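Glass wall in rented office – film or curtains? Need to sort before May

Posted in Small Office & Shop Help

deskbound_in_9b
Hi all. We took over a unit, 663 sq ft, and one whole side is glass onto the shared area. Looks great, sounds awful. Everybody walks by and looks in, and when people stand around talking out there we get every word. Landlord says no drilling into the glass or the metal bits. Quote for a proper frosted glass swap was $3,699 and I'm not paying that for a place we may leave.

Looked at two things so far. Frosted film (Gedetex, the roll stuff) and a heavy curtain on a ceiling track (the Mondier one, comes in a gray I like). Which would you do? Mostly care about the noise but privacy too. Budget is up to 300 if I can help it. Thanks

paperclip_mo
film. easy, cheap, done in an afternoon. get the squeegee

tallhedge
Film will do nothing for noise, just so you know before you spend the money. It's a sticker. Great for privacy, zero for sound.

We had nearly the same setup at my last job and went through all of this. First we put up film, a band from about knee height to just over head height, and left the top clear so we still got the light from the other side. Privacy fixed. Still heard every phone call.

What helped with the sound was soft stuff on OUR side. Rug first. Then a curtain across the worst part, not the whole wall. Ask the landlord about the ceiling seperately, ours said no drilling and then it turned out he only meant the glass. Get it in writing though.

Also look at the gap under the door and the joints between panels. Most of our noise came in there. A stick-on door sweep was the best money we spent.

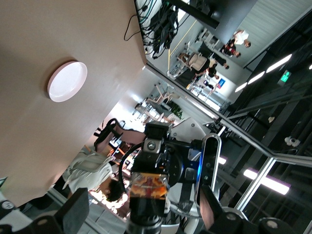
Anyway for the curtain, measure floor to ceiling in more than one spot – ours was off by 2 inches from one end to the other and the first set had to go back. Go wider than the glass too, you want folds. Flat fabric does very little.

And wet the glass properly when you do the film. Way more soapy water than feels right. Start at the top and work the bubbles out sideways.

gluestick77
Agree with the one above on the door gap. One thing to add, check what cleaner the building crew uses. Ours sprayed something strong on the film every night and the edges lifted in a few weeks. I trimmed mine a hair short of the frame all round and its been fine since.

On curtains I went with Bravo, the lined ones. Romance has a nicer color range but thin, more of a bedroom thing. Havent tried Mondier.

deskbound_in_9b
ok this is super helpful. Door sweep ordered, film for the middle band, and I'll email the landlord tonight about the ceiling. Will hold off on the curtain till he answers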